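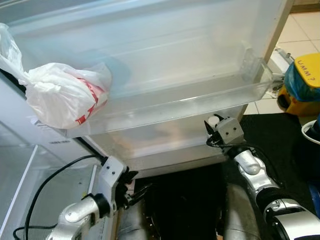 Can I use the ledger if I send out both poems and short stories?

The ledger takes poems, stories and essays on the same pages. Each piece gets a page of its own in the middle section, and there is a box at the top for genre, line count or word count, and the date you called it finished.

The Skerkex Submission Ledger
Published by Akcombe
Paper edition, second printing

The Skerkex Submission Ledger is a bound record book for writers who send work to magazines, contests and small presses. It keeps track of what you sent, where it went, what it cost and what came back. Everything is filled in by hand. There is no app or account that goes with it.

The book was laid out by Rocío Huamán, a poet who kept her own records in composition books and got tired of ruling the columns. The first printing of 1,398 copies is sold out. The second printing has the same page order, with a wider column for notes and a heavier cover. If you already own a first printing and have room left in it, you don't need to replace it.

What is in it

The book has 178 pages in four sections.

The submission log is first. It fills 33 two-page spreads with eight lines on each, for 264 lines in all. One line is one submission packet. The left page has the date sent, the magazine, the titles in the packet, and how it was sent (online form, email or mail). The right page has the fee, the date of the reply, the reply itself, and a notes column.

The piece pages come next, one page each for 80 pieces. Write the title at the top and list every place the piece has gone. There is a line at the bottom for where it was finally published, with the issue and the date, which is the information you need when a collection comes together and you have to write the acknowledgments page. Titles change, so a second title line is printed under the first.

The market pages take up 20 pages. Use them for magazines you want to try: reading periods, page limits, whether they take simultaneous submissions, whether they pay. We left these as blank tables and did not print a list of magazines. Guidelines change too often for a printed list to be any use.

The last 12 pages are for money. There is one for each month, with columns for reading fees, contest fees, postage and payments received. The months are not printed in, so you can start in March or whenever you buy the book.

Paper and binding

Cream paper, ruled in gray. It takes ballpoint, pencil and most gel pens. Wet fountain pen inks will show through to the other side. The binding is sewn and opens flat after the first week or so of use. There is one ribbon. The cover is dark green cloth over board with no title on the front; the name is on the spine only.

The book is printed and bound by Phùng, the same shop that makes our chapbooks.

How people mark simultaneous submissions

This is the thing we get the most mail about, so a short description of how Rocío does it. When the same poem is in two packets, put a small circle by its title on both lines of the log. When one magazine takes it, fill in every circle and write the date you withdrew the poem from the others. On the piece page, draw a line through the places you withdrew from. Lộc Quách, who wrote the two-page guide in the front, uses a single letter code instead, and the guide shows both ways.
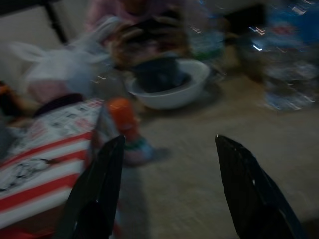

What happens when I run out of lines in the log before I run out of piece pages?

Refill booklets are available with the log section only. A refill has the same columns as the log in the bound book and slips into the pocket inside the back cover, which holds one booklet.

Refills are stapled, with a paper cover, and are sold one at a time. They do not include piece pages, market pages or money pages. We looked at a piece page refill and may still make one, but most writers who filled the log had plenty of piece pages left over.

What it does not do

The ledger will not remind you of deadlines. A few people clip a wall calendar page into the pocket for that. It also is not set up for book-length manuscripts making the rounds of agents. You can use the log for queries, but there is no place to record partial and full requests except the notes column. Goltora makes a query notebook with those columns and we would point you there.

It is not a tax record by itself. Keep your receipts.

From people who use it

"I had three poems out at a magazine for so long that I had forgotten sending them. Going back through my email to fill in the first pages took an evening, and I found two packets nobody had ever answered." Jonalyn Dizon

"The lines are a little tight for my handwriting. I write the magazine names short and keep a key inside the cover. Would buy again." Uyên Văn

"I use it with my workshop students. They like having a place for the rejections. I wish it had two ribbons." Ngọc Ung

Ordering

The ledger and the refills are sold through the Akcombe order form and at our table at book fairs. Orders go out by mail in a padded envelope, or in a box for three or more. Writing programs and workshops ordering for a class can ask for the group price; put the name of the program in the comments field.

If a copy reaches you with a bent corner or a page bound in upside down, write to us and we will send another. You can keep the damaged one.

Page last updated 15 September 2021. The first printing is no longer available in any cover color.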